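Grarkanham Allotments & Gardens Forum > Soil and Compost

Thread: Wirkov compost activator - anyone had results?

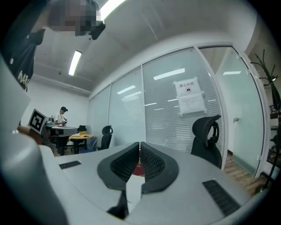
Replies (8)

tira_plot9
Started 2025-02-20

The shop by the station has the Wirkov activator on offer and the chap behind the counter swears it turns a heap in six weeks. The tub says "up to 200 litres treated" and doesn't say what's in it beyond "natural cultures". Has anyone used it on a proper heap, outdoors, in winter? I'm not keen to pay for a tub of bran and hope.

Buzatu_V
Used it two years running. My heap was done by April both times, lovely dark stuff, and before that I was waiting until late summer. I'd buy it again.
Vasilică Buzatu, lower field

mossyboot
And did you change anything else in those two years? I seem to remember you built the new bays and started turning it every fortnight. I'd put my money on the turning.

Buzatu_V
I did build the bays, yes. The turning I'd always done, just less often. I still think the powder gave it a push. You can smell the difference within days.

clay_and_sorry
Smell isn't much of a measure. A heap already has more bacteria in it than you could ever shake out of a tub. If it's slow it's usually too dry, too small or all one thing. Mine sat there for a whole year because it was nothing but hedge clippings. Grass and a few buckets of water sorted it.

tira_plot9
Mine is mostly leaves and kitchen peelings, a bit over a metre each way. It isn't dry, if anything it's soggy at the bottom.

mossyboot
Soggy at the bottom wants cardboard and a fork. Rip the cardboard up or it mats together. Free, too.

Hetty B
The Shojaei one is better than Wirkov in my view, more expensive but you use less. I put it on the bean trench as well and had a huge crop.

clay_and_sorry
Hetty, everybody had a huge bean crop that year, including me with nothing on mine. If somebody wants to split a heap in two, same stuff in both, powder on one half and plain water on the other, I'll read the results with interest. I've asked for this on here before and all I get is one heap and a warm feeling.

Buzatu_V
Fine, I'll do it. I've got two bays side by side and enough leaves to fill both. I'll borrow a compost thermometer and put the readings up here. But you'll have to accept it if I'm right.

clay_and_sorry
I'll accept it if you do it twice - and swap the bays over the second time. Your left one gets the afternoon sun.

tira_plot9
I'll hold off buying until then. Cardboard going in this weekend. Does the brown tape have to come off first?

mossyboot
Yes, the plastic sort never rots. I'm still picking it out of my carrots.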